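From: Keir Jardine
To: allotment-soil list
Date: 4 June 2019
Subject: Re: Clubroot and the liming question

Annelore Tiedemann wrote:

> I have grown cabbages on the same clay for a long time and last
> October I lifted the first roots with the swellings on them. Plot
> 119, low end, where the water sits. I have limed it over the winter
> and I would like to know two things. Is it worth planting any
> brassicas there this year, and does the lime need to go on again
> before planting or is once enough? I have also been told to burn
> the old roots and I have also been told it makes no difference.
>
> The soil test kit I have is the cheap one with the color card. It
> said somewhere between 6 and 7, depending on the light.

Annelore,

I would leave that end alone this year if you have room elsewhere. The resting spores stay in the ground for many years and one winter of lime won't clear them. What lime does is make it harder for them to infect new roots, and for that you want the pH up past 7 and held there. A reading of "between 6 and 7" is too low and too vague to go on. Get a proper test, or at least a meter, and take samples from more than one spot. My own low end always reads more acid than the top.

On your second question, once is not enough on clay. I put mine on in the fall and again a few weeks before planting, raked into the top few inches. Don't put it on along with fresh manure. And don't lime the potato ground next door while you are at it, or you will swap one problem for another and get scab.

Burn the roots. Or bag them and put them in the trash. They should not go on the compost heap, and I would be careful about boots and tools too. I'm fairly sure I carried it from one half of my plot to the other on a fork. Now I scrub the fork and do the bad bed last.

If you do want to try something there, raise the plants in big pots of bought compost and set them out late, with a good root ball. They will still get infected but by then they can usually stand it. I did this with a row of Brussels sprouts two years ago. The roots were ugly when I lifted them and we still ate from that row until after New Year. Weak little plugs from a tray went blue and flopped within a month in the same bed.

Drainage matters as much as the lime, in my view. Tolera Mamo dug a shallow trench across the foot of his plot and filled it with rubble, and he has much less standing water than I do. He can tell you what it cost him in Sundays. I have only got as far as raising one bed with boards.

Also watch the weeds. Shepherd's purse is in the same family and will keep the disease going on ground you think you are resting. So will a mustard green manure, which people forget. Use rye or field beans.

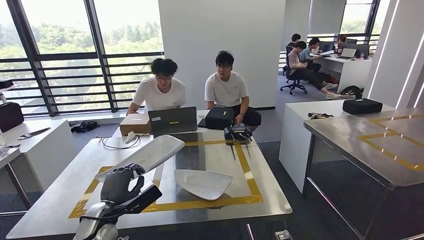 Fotini asked me off list about resistant varieties. There are a few and they do help, but they don't resist every strain, so what works on her site may fail on yours. Grow four plants of one and see before you order a whole season's seed. I would also keep them off the worst ground in the first year, as even a resistant plant can struggle when the soil is full of the stuff.

Rutabagas I have given up on. Kale copes better than anything else I have tried. Radishes are so quick that I still sow them, but I pull every one and leave nothing in the ground.

Lionel, you said in the spring that you had pH readings from before your beds were raised and after. If you still have them, could you post them here? I would like to see how long the lime held.

Keir
Plot 4 - top gate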